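February 17, 2025
Hand gripper no. 2, pads and bushings

Picked this one up becuase Mulugeta said it was letting go of the thin parts. Logged 4000 cycles on the sheet since the last pad change, so due anyway. Lorham unit is still fine, leave it alone until March.

Fingers open, unit on the bench by the window. Pads are tired both sides. Left one worst, frayed down the right edge and along the bottom, nicks in it. Right one is worn matte with bits of dust stuck on. Blew it off after, some of it stays put.
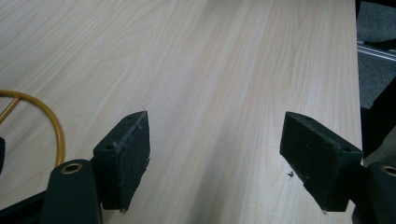 Gripper no. 2 before strip down, old pads still on. Crumb on the bench by the right finger.

Took the screws out of both fingers. Left came easy, right needed the longer driver. Old glue came off with the plastic scraper and a bit of alcohol, 20 min for the pair incl. waiting. Do NOT use the metal scraper, see what happened to the Velledlow one.

Bushings: wiped both, no play on the left arm that I can feel. Right arm has a tiny bit of side to side. Not swapping it yet, none in the drawer. Ordered 6 from Ó Gríofa, same size as last time. Mulugeta to check the bag when it comes, last lot was mixed.

New pads on. Pressed them 6 hours under the small clamp, should realy be overnight but wanted it back on the shelf. Screws back in, snug only. Opened and closed by hand, fingers meet flat along the top, hair of light at the bottom on the right side. Shimmed with one layer of tape, gone.

Tried it on the thin washers and the Nuderard clips. Washers held every time. Clips slip if you grab them by the round end, same as before, so not the pads. Ask Mulugeta if anyone ever got those to work.

To do
- right bushing when parts land
- write pad change on the cycle sheet (done, initials missing)
- more alcohol wipes, box is empty
- check pads again after the next long run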